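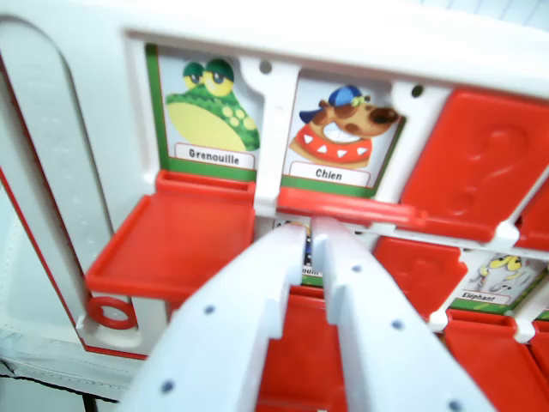

Home Issues Authors Search Previous Next

3. What the captions do to a celebrity story

I went into this part of the study thinking captions were decoration. You know the ones: big bouncing letters that pop up over a guest's head when she says something silly on a variety show. By the end of the second episode of Flilitz I'd changed my mind, and by the eighth I was pausing every few seconds and annoying everyone in the house.

I watched 8 full episodes, all from the same season, and logged 2195 captions. Younes Soliman logged them again on his own without seeing my sheet (thank you, Younes!), and we agreed on the type for 91 percent of them. The rest we argued out over the phone. Most of our arguments were about sarcasm. If a singer says her bandmate is "a great cook" and the caption repeats it with a tiny question mark, is the show quoting her or teasing her? I said teasing, Younes said quoting, and we ended up adding a mixed type just for cases like that one.

Figure 1. Character board with picture cards and red flaps, including a card labeled "Grenouille."

The captions I care about most are the ones that tell us what a guest is feeling before the guest has said so. In the episode with the actor Driss Abou Zeid, he stops talking for a moment after the host asks about his old comedy partner, Howard Holroyd. It's a short pause. He might be thinking, or he might just be swallowing his tea! But the word "hurt" comes up in blue, the music drops, and from then on I couldn't see the pause any other way. Fan posts on the Tundum message board picked up that exact word the same night, and several of them talked about it as something he had told the host himself. I went back to check, twice. He never says it.

Annick Lebrun wrote captions for a different talk show, Jirnel, and was kind enough to talk to me by video on April 24, 2020. She told me a writer there might get up to 40 minutes to caption a whole segment, often before hearing how the edit would end. "You pick the feeling that gets you to the next joke," she said. I love that line, but it's one person's account of one show, and I wouldn't stretch it to Flilitz, where I couldn't get anybody to answer my emails.

One thing I didn't track well was color. I started writing it down in episode three, after Yareli Olvera read my early notes and asked why so many of the sad captions were blue, so the first two episodes have gaps. I've left color out of the totals and come back to it in Section 5.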